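December 24, 2024

Up at 6 again with no alarm, which at my age I should stop being surprised by. It was still dark and the heat hadn't kicked on, so I sat in the kitchen in my coat and drank coffee and listened to the dog snore. I love the morning of Christmas Eve more than Christmas itself, I think. Everything is still going to happen.

The tamales are the big news. We're doing them at my place this year for the first time, because Mom's hip is bad and her kitchen has those two steps down that she pretends don't exist. So she came over yesterday with her giant steamer pot in the back seat wearing a seat belt (the pot, though Mom too, I hope) and took over my whole counter before she even had her scarf off. She looked in my spice cabinet and made a noise. I know that noise! It's the one she made when I told her I was majoring in geography.

We soaked the husks last night in the big cooler, weighed down with a casserole dish. I bought the masa from Cuevas, like always, and the line was out the door and past the laundromat. I stood there an hour and a half. The man in front of me was buying for his whole church and had a list on the back of an envelope, and every time we moved up a few feet he'd take it out and read it again and add something. By the time we got to the counter I was worried there wouldn't be any masa left for the rest of us, but there was, and it was still warm in the bag. I carried it to the car like a baby.

Nayeli Tlapale came by this morning with her girls to help spread. She and I have been friends since seventh grade and I still can't spread masa as fast as she can. She uses the back of a spoon and does this little flick at the end, and the husk is covered, perfectly thin, and she's already reaching for the next one. Mine look like I put them on with a trowel. Mom didn't say a word, she just quietly moved a few of mine to the bottom of the pile and scraped them down when she thought I was at the sink. The girls did the tying. The little one wanted bows on hers, so some of the pork ones have bows, and that's how we're telling them apart from the cheese ones now - I hope everyone was listening when I explained this, because I'm not sure I was.

We made 23 dozen. I wrote it on the calendar so that next year when I say we should make more, somebody can point to it.

Around lunchtime Dad called to say he'd be late because he was stopping to look at a snowblower. On Christmas Eve! He has been talking about this snowblower since Thanksgiving. It's a used Bramach, some neighbor of a guy he used to work with, and the man wants more for it than Dad wants to pay, so they've been going back and forth like two countries. I said Dad, you have a carport and a driveway as long as a couch. He said it's the principle. He showed up at four without a snowblower and in a wonderful mood, so I guess the talks broke down in a way that pleased him.

I wanted to write down what he told us while we were waiting on the first pot, because I had never heard it. When he was nine his family drove to his grandmother's for Christmas in a truck with no heater, and his mother heated bricks in the oven and wrapped them in towels, and each kid got a brick to hold in their lap. He said his brother Tito traded his brick for a candy cane an hour into the trip and then cried the rest of the way and got Dad's. I said you gave it to him? And Dad said no, he took it. Mom laughed so hard she had to sit down. They've been married forty-one years and she'd never heard it either. I don't know where he keeps these.

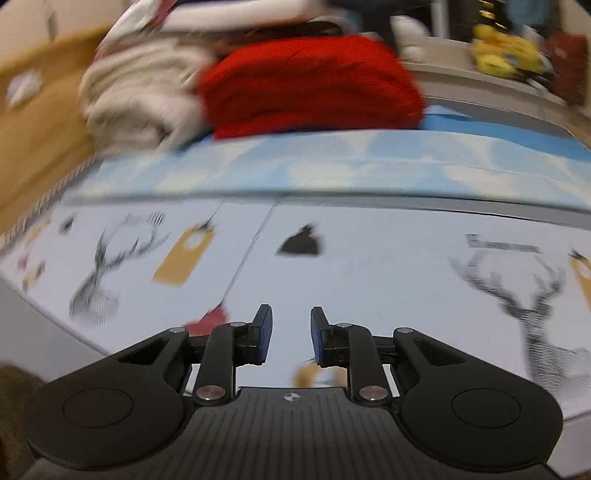 The first pot came out a little before five and we stood at the stove and ate right out of it, burning our fingers, no plates, nothing. They were good! The masa was light, it pulled away from the husk clean, and the red chile had that slow heat that sneaks up on you. Mom had two and said they needed salt, and then had another one. Nayeli took six dozen home wrapped in towels in a laundry basket, and the girls fought over who got to hold it in the car.

After they left it got quiet and I cleaned up masa from places masa should not be. There was some on the light switch. There was some on the dog. Dad fell asleep in the chair with the game on and Mom and I did the dishes, her washing and me drying, the way we did when I was a kid, and she told me about a woman from her water aerobics who is moving to Tucson and giving away all her furniture. She asked if I wanted a hutch. I don't want a hutch. I think I'm getting a hutch in February.

I called Tito after supper to ask him about the brick. He says it was a chocolate bar, a big one, and that Dad handed the second brick over all by himself and was very sweet about it. So now I have two versions. I told Dad when he woke up and he just shook his head and asked if there were any more of the ones with bows.

We skipped midnight Mass because of Mom's hip and the ice on the church steps, and she was sad about it for a minute and then put on her carols record, the scratchy one that skips in the middle of Silent Night. We all know right where it skips. We sang it with the skip.

Everyone's in bed now. I still have the nephews' things to wrap and I'm nearly out of tape, so a couple of those are going in gift bags and they can just live with it. The last pot is cooling on the back step with a heavy lid on it and a brick on top of the lid (I thought of Dad). Have to remember to take the rolls out of the freezer before I turn off the lights, and call Aunt Lupe before nine, before she leaves for her daughter's.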